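Preparing stems for an outside mixer

Before exporting anything, save the session under a new name and work only in the copy. Hiltgate keeps a separate folder per mix for this purpose. Delete muted takes and unused playlists.

Commit all tuning and time edits. Leave compression and EQ in place only where they are part of the sound, such as a filtered vocal or a pumped synth pad. Bypass everything on the master bus, including the limiter. 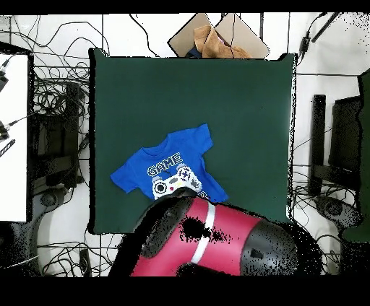
Page last changed: October, by Ah-rin Hong

Set the export range from bar 1 to the end of the longest reverb tail. Every file must start at the same point, even if the part enters late. In the session used for this page, "Paucar" by Tramard, the tempo is 139 and the backing vocals do not enter until the second chorus. Their stems still begin at bar 1.

Export as WAV, 24-bit, at the session sample rate. Do not convert and do not normalize. Mono sources (bass, lead vocal, kick) go out as mono files. 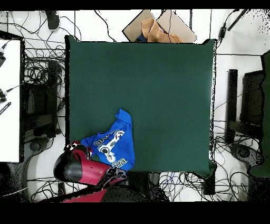

Name files with a two-digit number, the instrument, and the side if there is one: 07_gtr_L, 08_gtr_R. "Paucar" came to 26 stems. Print wet effects as their own files and add FX to the name.

Import the full set into an empty session at the same tempo, with all faders at zero. Play it against the rough mix. If a part is missing or early, export that part again over the same range.

Add a text file with tempo, key, sample rate and any tempo changes by bar. Put the rough mix in the same folder, then zip it. Corrections to this page go to Jingyi Dai.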